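Chapter 9
When the Shooting Stops: Peace Agreements and the People Who Live Under Them

Most of us first meet the end of a war as a single moment. There is a long table, a row of flags, a handshake held a little longer than a handshake needs to be, and then the evening news moves on to something else. If you have worked through the earlier chapters of this book in order (and if you skipped ahead, you are welcome here all the same), you will already suspect that the handshake is a rather small part of the story. In this chapter we are going to stay in the room after the reporters have gone home, and then we are going to walk out of it and down the road to the villages, markets and barracks where an agreement has to be lived with.

Let us begin with a river valley. The upper Lendura is good farming country, with sorghum on the slopes and cattle on the flat land near the water, and for most of a generation it was fought over by a government army and a rebel force that drew its young men from the hill towns. When the two sides finally signed the Getton Accord, the text ran to nearly 100 pages. It said a great deal about who would command the new army and how the seats in the national assembly would be shared out. On the question of who owned the fields along the river, it had one paragraph, and that paragraph promised that a commission would look into the matter.

You can probably guess where the trouble started. Families who had fled to the coast came back in the first dry season and found other families in their houses. Those other families had often been driven out of somewhere else, and many of them had been planting the same ground for years. They had buried parents there. Both groups had suffered, both had a claim that any fair-minded listener would take seriously, and the commission had an office in the capital, two days away by bus, open on Wednesday mornings.

We will come back to the Lendura valley several times, so it is worth fixing it in your mind now. Keep in mind, too, that there were no villains at the river's edge in that first season. Students sometimes go looking for the person who wanted the war to start again, and there are conflicts in which such a person can be found quite easily. Just as often, though, you will find a great many tired people, each making a sensible choice with the little they know. 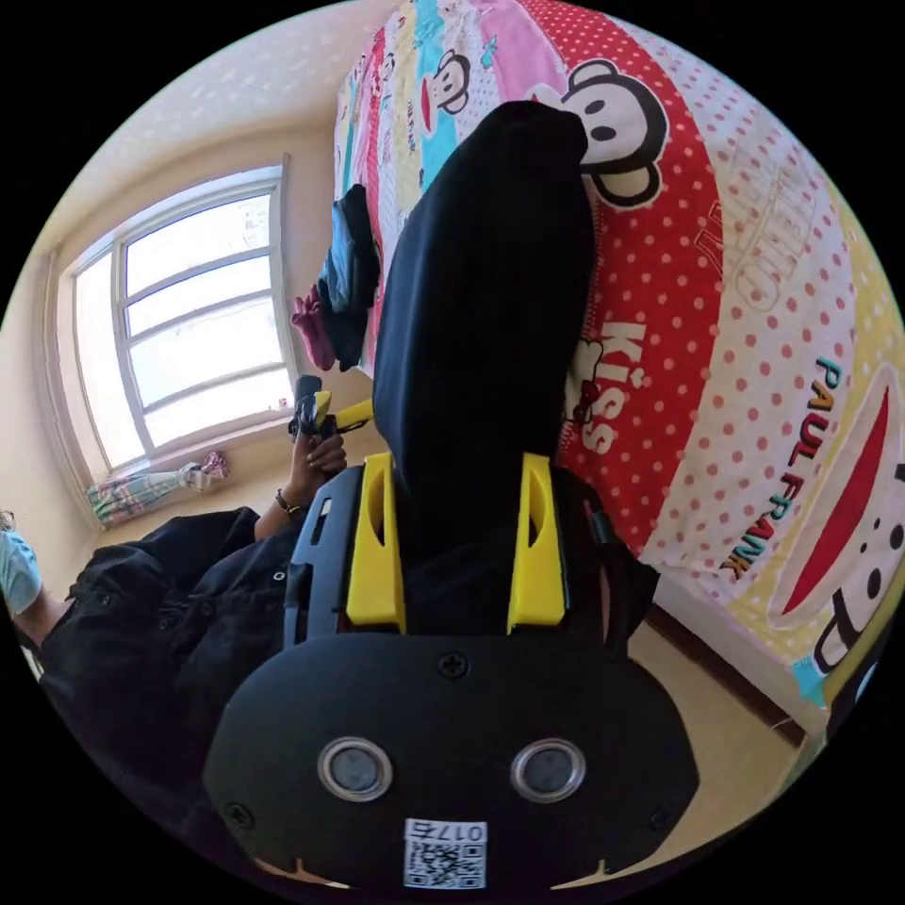

Department of Peace and Conflict Studies

Scholars who write about peace agreements tend to sort their contents into 2 large baskets. The first holds what are usually called security provisions: the ceasefire itself, the gathering of fighters into camps, the handing over of weapons, the joining of old enemies into one army or police force. The second holds everything else, from elections and courts to land, language, schools and the return of refugees. The sorting is handy and we will use it, but please don't lean on it too hard. A former fighter who has given up his rifle and can't get a field to plant is a security problem and a land problem at the same time, and he doesn't much care which basket we put him in.

Timing matters as well. Mediators will often press for a signature first and leave the hardest questions for later, and before you judge them for it, think about what they are up against. People are dying while the talks go on. Delegates walk out, outside governments lose patience, money for the hotel runs short (this is a real worry, and it comes up in memoirs more than you might expect). A vague sentence that both sides can sign today may save lives this week. The same vague sentence may cost lives three years later, when each side reads it in its own way. We will look closely at this bargain in the second section, using the talks at Zonarard, where the delegates put off the border question until the very last night.

Then there are the neighbors. Few civil wars stay politely inside their own borders - soldiers, refugees, cattle, guns and minerals all cross them - and an agreement signed only by the parties inside a country may leave out the very people who have been paying for the fighting. At Zonarard, the government of Pandey had no seat at the table, though its troops held the main bridge and its traders bought most of the timber. Whether it should have been invited is a question on which thoughtful people still disagree, and you will be asked to take a side before the chapter is over.

Before you read on

Take about 30 minutes with a notebook, and a friend if you have one handy. Write down what you would want settled, in plain words, before you agreed to go home after a long war. Then write the same list as a soldier, and once more as the owner of a small shop on the border. Hang on to all the lists, crossed-out lines included. You will need them for section 9.1, which opens with the full land paragraph of the Getton Accord.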